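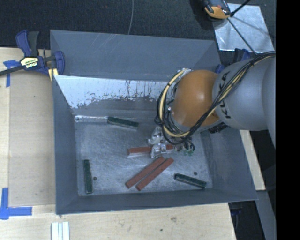
Figure 8.1 A bin-picking cell with a KUKA arm, the gripper over one of the reddish-brown blocks. A bar clamp grips the edge of the bin at the upper left.

Chapter 8
Buying a Bin-Picking Kit

Chapter 7 treated the gripper as a separate purchase. Many small shops instead buy a kit, in which the gripper, the mounting parts and the picking software come under one order number. This chapter reviews one such kit, the Fason Irora, as sold by Twal for use with an arm the buyer already owns.

8.1 What the Kit Covers

The Irora is offered in two versions. The base version picks parts of a single shape from a bin. The extended version adds sorting by color and costs more per year in license fees. Neither version includes the arm, the bin or the table. Setup is priced separately and takes 2 working days on site.

The supplier's data sheet gives a rate of 300 picks per hour for rectangular parts lying in one layer. In the Mirthorpe trial, described in Section 8.4, the same kit reached 108 picks per hour with parts left as they fell. The buyer should ask which condition a quoted rate refers to.

8.2 Terms Used in This Chapter

Cycle: the motion from one pick to the next, including the return.
Missed pick: a cycle in which the gripper closes and no part is lifted.
Wall clearance: the smallest distance between gripper and bin wall during a pick. The Irora default is 41 mm.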